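Whiteboard 1, Rumerholm 0

Readers of the May issue will remember our promise that wiping a small whiteboard would be the easy task. The Betasar policy has now had 93 goes at it and stopped itself on 9, each time with a force fault and a very sulky beep.
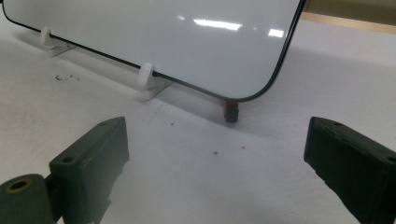
The board on its stand clips, ceiling lights included.

Our first suspect was glare. Hermans, our depth filter, seems to take a bright reflection for a hole and sends the fingers off to investigate.

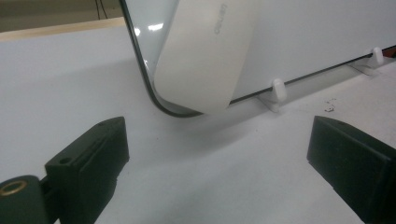

Round the other side, with the deli band on the board.

The second was the stand. It is light, the board is top-heavy, and a push of 5 newtons is plenty to start an argument between them. We have lowered the limit in Tosance and gone back to collecting demonstrations by hand, two grippers at a time.

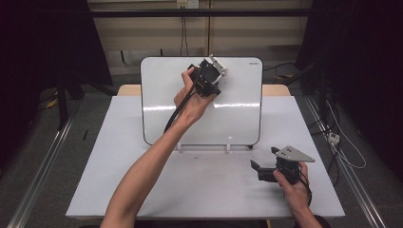
Until the new limit has been checked, please keep a hand near the stop button and your coffee on another table. The fault log is on the shared drive, all 3,000 lines of it.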